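Espace d'entraide – Entretien du linge et des vêtements
Sujet : Tri des vêtements d'hiver sur le lit avant rangement
Fil ouvert en octobre 2020 – 3867 lectures

Anel Venter
Membre
Madame, Monsieur, je souhaite recueillir l'avis des membres sur l'ordre à suivre pour le tri des vêtements chauds. Le lit sert de plan de travail et tout y est déposé avant le rangement dans l'armoire. Faut-il traiter les polaires en premier, ou commencer par les vestes doublées ?

Yasir Rajput
Membre
Les vestes d'abord. Elles occupent le plus de place et il convient de vider les poches avant toute autre opération. Une polaire supporte d'attendre en tas.

Soledad Begay
Référente textile
Je ne partage pas cet avis. Une matière brossée retient les peluches des pièces voisines. Je recommande de l'isoler dès le début, puis de passer au matelassé, qui se plie mal sous le poids du reste.
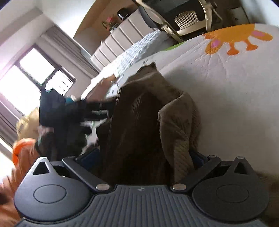 Pièces brunes sur la literie blanche à motif imprimé.
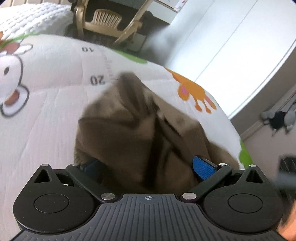

Publié par Anel Venter, auteur du sujet – message n° 131

Je vous remercie de ces réponses. La polaire brun foncé se trouve contre une pièce matelassée olive, à surpiqûres en losange, et la veste noire est encore en tas à côté. Le vêtement orange n'a pas été attribué à une catégorie. Convient-il de le joindre aux vestes ?

Fulgencio Pacheco
Membre
Tout dépend de l'étiquette de composition, à consulter avant de constituer les piles. Je signale par ailleurs que la couette blanche devrait être protégée par un drap : les teintes sombres peuvent dégorger au moindre contact humide.

Yasir Rajput
Membre
Cette précaution me paraît excessive pour des vêtements secs. Je maintiens également ma position sur les vestes.

Soledad Begay
Référente textile
Le drap reste utile contre les peluches – sur un fond blanc, le brun se voit immédiatement. Pour la polaire, je préconise 2 plis dans la longueur, manches rabattues, sans tasser. La pièce matelassée se range à plat, au-dessus.

Anel Venter
Membre
C'est noté. Je procéderai dans l'ordre indiqué par Mme Begay et poserai un drap. Les housses Bralell peuvent-elles recevoir 3 vêtements épais, ou faut-il s'en tenir à un seul ?

Anika Kapoor
Modération
La question des housses relève de la rubrique Rangement. Je vous prie d'y ouvrir un nouveau sujet ; le présent fil demeure ouvert aux réponses portant sur le tri.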